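Riritz raking light kit, second go with it

Last updated: 2023-08-22

Had this since November so time for a proper write up. Short version, good lamps, terrible stand, buy it second hand if you can.

What it is: 2 battery lamps, a folding stand, a set of clip-on hoods and a canvas bag. You set the lamp low and to one side of a carved stone so worn lettering throws a shadow. Same job a decent torch does, only you get both hands back for the camera or the notebook.

Tried it mostly at Gilldale, the old burial ground behind the chapel. Slate headstones at the top end, sandstone lower down, and a medieval grave slab by the north wall that everybody says is blank. Not blank. With the lamp right down at ground level I got the stem of a cross and one step of the base, plus what could be shears on the left side. Could also be damage. Wouldn't swear to it. Went back at dusk a week later and the stem was there again, shears much less convincing.

Slates were easy, you hardly need the thing. Sandstone is where it earns its money. One table tomb had a whole line of verse along the edge I'd walked past for years.

Lamps first. Bright, even, no hot spot in the middle. The dimmer is a wheel on the back and you will want it, full power flattens shallow carving and you lose it all. I work at the second lowest setting nearly always. Battery gave me just over 3 hours on that, less in the cold. Charger is slow.

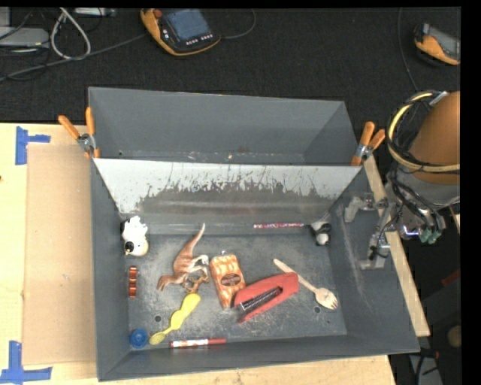

The hoods are fine. Plastic, push on, stay on. They stop the light spilling into your eyes when you're crouched at the other side of the slab. One came with a rough edge, sorted with a nail file.

Now the stand. Oh dear. 4 legs, none of them lock properly, and on grass it leans. On a slope forget it. Two afternoons it went over in a light wind, second time into a nettle patch with the lamp still on. Lamp survived, to be fair. I've gone back to a beanbag on the ground and it's better in every way, lower too, so you get longer shadows.

Instructions are one folded sheet. Nothing in it on angles or on keeping kit off the stone itself, and it should say so because people will lean the stand on a monument. Please dont.

Compared it with the older Barredo lamp a friend lent me. Barredo is heavier and the light is yellower, you get used to that, but the clamp is solid and will hold on a fence post. For photographs I'd pick the Riritz. For just reading an inscription and writing it down, Barredo, no question.

Price. I paid 579 through Banine, bag included, which is alot for two lamps and a stand I dont use. They don't sell the lamps seperately, I asked. Delivery was quick and they swapped a dead charging lead without any fuss.

Who should get it: anyone recording a whole churchyard or doing a lot of worn sandstone. If you look at a couple of stones a year, go out when the sun is low and take a torch.

Would buy the lamps again. Stand is in the shed.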